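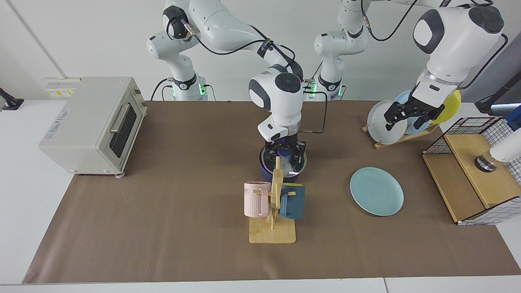
Surely a kitchen is just a kitchen, one student wrote on last year's feedback sheet, and why should we spend a whole session on where people keep their cups? I was rather fond of that comment, and it has stayed with me while I rewrote these notes for Session 5 of Household Storage and Everyday Habit.

My answer is that storage is one of the few places where we can watch people disagree with a designer without saying a word. Think of the Jillberg flats, which you read about in September. Every one of the 108 kitchens was handed over with the same deep cupboard above the sink, and when the survey team went back they found cups nearly everywhere else – on windowsills, on hooks under shelves, on little stands beside the kettle. The cupboard had filled up with cake tins and vases.

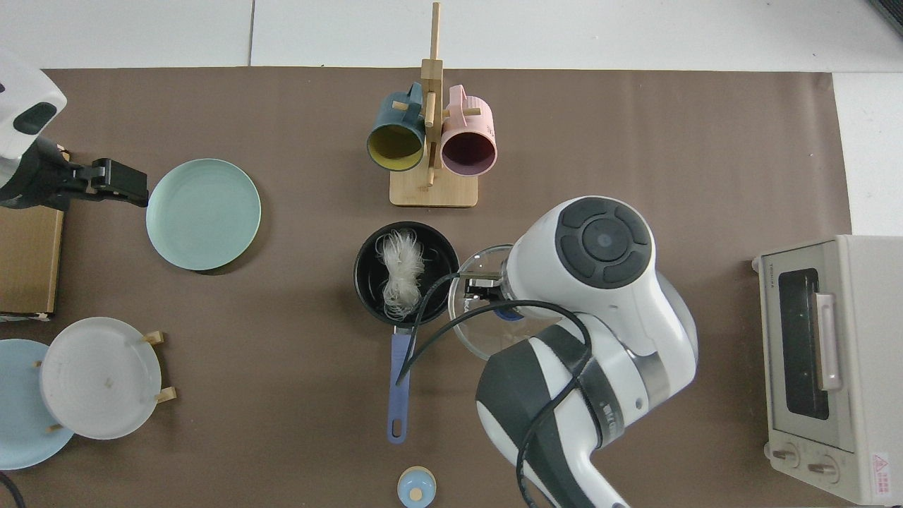

The tenants, you see, had sorted their things by how often they reached for them, and the architects had sorted by type. Both are perfectly sensible, and I'd like you to be fair to both when you write this up (it is very easy to be rude about architects!). Do look again at page 14 of the Tsikata report, where the older tenants talk about stretching and bending, as it will help you a good deal with the essay.

For next time, please draw a simple plan of a kitchen you know well and mark the things that get used every day. Pencil is fine. Bring it along with your reading from the Cenico booklet, and we'll spread everybody's plans out together before we go on to larders.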